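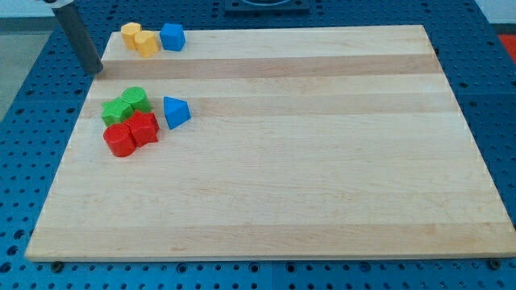 Coloured shape blocks on the wooden board used for the block-moving demonstration at the Zevovcombe open day.

Visitors to the Zevovcombe workshops were able to watch a robot arm push toy blocks across a board on 5 August 2020, when the robotics firm Priltetti opened its doors to the public.

Places were limited to 200 for the day and all were taken. People came through in groups of 12, with the morning kept for families and the afternoon for local businesses and college students.

The main demonstration took place at a blue workbench, where cubes, stars, cylinders and other shapes in red, blue, green and yellow had been put out on a pale wooden board. Visitors were asked to choose a task from a printed sheet, such as moving the red star next to the blue cube, and an operator typed it in. The arm then tried to slide the right block to the right place.

Kerstin Magnusson, who leads the project at Priltetti, told the first group that the arm did not pick anything up. It works by pushing, which she said was harder to get right than many people expect.

"A block turns when you push it off centre, and a star turns differently from a cylinder," she said. "If two blocks are touching, you move both. The arm has to look again after every small push and decide what to do next."

She said the system had been trained on 400 hours of recorded sessions, in which members of staff steered the arm by hand. The work began last December and is being paid for jointly by Priltetti and Gemard, a packaging company that wants to find out whether the same method could be used to straighten goods on a sorting table.

Rachid Badawi of Gemard was at the open day and answered questions from the business groups. He said the company had no plans to install the arms yet.

"We have people who spend a whole shift nudging boxes into line," he said. "It is dull work and it is hard on the shoulders. We would like to know if a machine can do it at a sensible speed, and at the moment it is still too slow for us."

Several visitors also remarked on the speed. Amirul Chin, who brought his 2 daughters, said they had enjoyed choosing the tasks but had started giving the arm advice before it finished the first one.

"They wanted it to go round the other side," he said. "It got there in the end - with a fair bit of shouting."

Bence Vida, a second-year engineering student, said he had been more interested in the failures. In his group the arm pushed a block into a corner of the board and the operator had to stop the run and start again. He said the staff had been open about what went wrong and had shown the group the log afterwards.

The building, known locally as the Gunawan works, was a furniture factory until Slamet Gunawan sold it to Priltetti. He was among the guests and gave a short talk on its history in the former paint shop.

Priltetti said it hoped to hold another open day next year and would announce places through its mailing list. Schools that would like a separate visit can write to the Zevovcombe office.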